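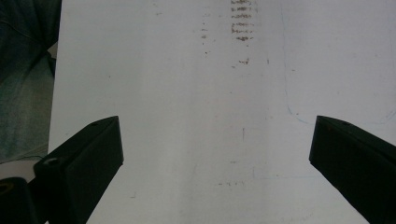 The evening bus between Gernoreck and Bukulden is going away in February, and if you're one of the people who rides it home from work like I do, I'm sorry to be the one telling you. The new winter timetable went up in the shelter by the post office this week and I stood there reading it with my gloves off like a fool, running a finger down to where the 7:20 used to be. After the 6:05 there's just white, a big pale stretch of it like the one in the photo, all the way to the bottom of the page. I checked the other side too, in case it continued over there. It's an ad for winter tires.

So I called the bus company. Jonatan Lindholm, who runs scheduling for the line, picked up on the second try and was pretty decent about it, considering I'd left him a rather long message the night before. He told me the late run has been losing riders for a while now. They carried 2779 passengers on it over the whole of last year, and he says that doesn't cover the driver and the fuel, let alone the work they've had to put into the bus. I asked whether that number included the two months when the bridge road was shut and the 7:20 didn't go past Hukton at all. He said it did. I said that didn't seem very fair to the bus, and he laughed and said he'd pass that along.

I'm not sure he was kidding, by the way. He did say nothing is final until the winter timetable takes effect, and that they're still reading letters. The address is on the timetable in very small type, bottom left, under the holiday schedule. Email works too but he admitted they get so much of it that a letter on paper stands a better chance of ending up on someone's desk. Mine is going in the mail tomorrow!

Now, what changes and what doesn't. The morning buses all stay where they are. The noon bus stays. The 4:40 and the 6:05 stay, though the 6:05 will wait five minutes longer in Hukton to meet the train, and that's a good thing (anybody who has watched that train pull in while the bus pulls out knows how good). The Saturday market bus is safe as well, same times, same stop outside Bühler's bakery. Only the 7:20 goes, both directions, every night of the week.

The trouble is who's on it. I've been riding that bus for six winters and I know most of the faces if not the names. There are the two nurses from the clinic in Bukulden whose shift ends at seven. There's the man with the cello. There are the kids from the swim club with wet hair and no hats, eating chips, and the woman who gets on at the lumber yard and falls asleep before we're over the bridge, and somehow always wakes up for her stop. None of those people can make a 6:05. I asked one of the nurses what she'd do and she said she'd have to get her car fixed, and then she made a face, so I take it the car is not a small job.

The swim club has moved faster than anyone. They sent a note home to parents on December 7, 2018, asking for names of families who could share rides, and they're looking into starting practice earlier. That would help the older kids. The little ones don't get out of school in time, and the pool has the seniors' water exercise class in that slot anyhow, and I wouldn't want to be the person who tells that class to move.

Fares are going up too, while we're on the subject. A single between Gernoreck and Bukulden goes up by 20 cents, and the monthly pass goes up to 60 dollars. Old ticket strips will still be good until they run out, so don't throw yours away. I found three of them in my coat last night and felt rich.

I did ask Mr. Lindholm if there was anything in between, a smaller bus, or a bus that ran late only on some nights. He said a smaller bus had been talked over. The one they'd use is the old school van, and it needs a new door and doesn't handle the hill at Hukton very well when there's ice. Running on some nights and not others is the idea he likes better himself. He mentioned the clinic nights and the swim nights, which mostly fall together. He wouldn't promise anything, and I didn't push (I pushed a little).

There's also a petition, which you'll find next to the register at Bühler's, under the jar of pens. When I stopped in for rolls yesterday it had passed 200 signatures, and the girl at the counter told me people were adding notes in the margins. Some of the notes were about the bus. One was about the rolls. If you sign, put your street down as well, as the company will only count people who live along the route, and please write so somebody can read it.

The bus shelter itself isn't going anywhere, and neither is the light in it, in case you were wondering about that. I was, because the path down to the river goes right past it and it gets dark so early now. The town pays for the light and the company pays for the glass, and both of them told me they intend to keep paying.

Until the new timetable starts, the 7:20 runs as usual, except over the holidays, when everything goes on the Sunday schedule and you'll want to check the shelter before you walk down there. If you've never taken the late one, come along some evening. It's warm, the driver plays the radio low, and there's a spot just past the bridge where you can see the lights of Bukulden all at once across the water. I usually sit on the left for that. The heater is on the right, so you have to choose.

I'll write again when I hear back from the company.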